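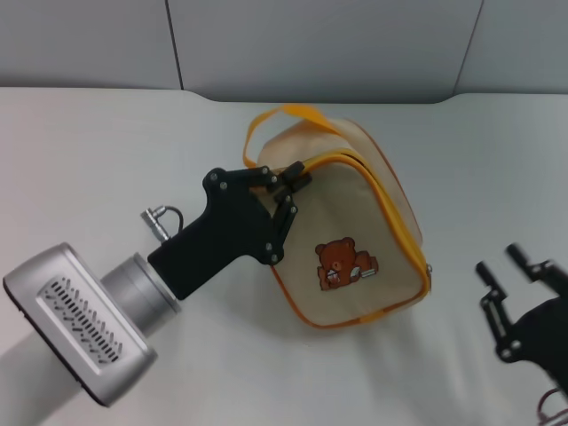
Small beige pouch bag on a white tabletop.

3 comments · 2 shares

Section 4: Caring for your Donnelly travel pouch

Thank you for getting this far through the booklet, and do put the kettle on, as the cleaning steps are best done without hurrying. They apply to every pouch in the Alulen range, including model 3212.

1. Empty the pouch completely and shake it out over a bin (sand gets everywhere, we know!).
2. Stir a capful of mild soap into 800 ml of lukewarm water.
3. Dab any marks with a soft cloth, working from the outside of the mark towards the middle.

CAUTION: Do not use bleach, and please keep the pouch out of the tumble dryer, however tempting it may be in January.

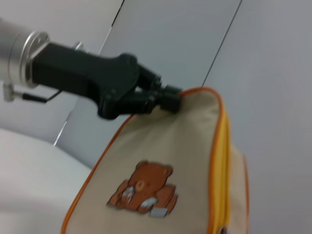 4. Rinse with a clean damp cloth until no suds are left, then press gently with a towel.
5. Leave the pouch open in an airy room for 2 hours, well away from radiators.

Note: If you'd like it to keep its shape in the cupboard, fill it loosely with plain tissue paper. Newspaper can leave ink behind.

For stubborn stains, write to Lyle Sorensen at our repair desk, who is always glad to hear from owners.

Share · 100 likes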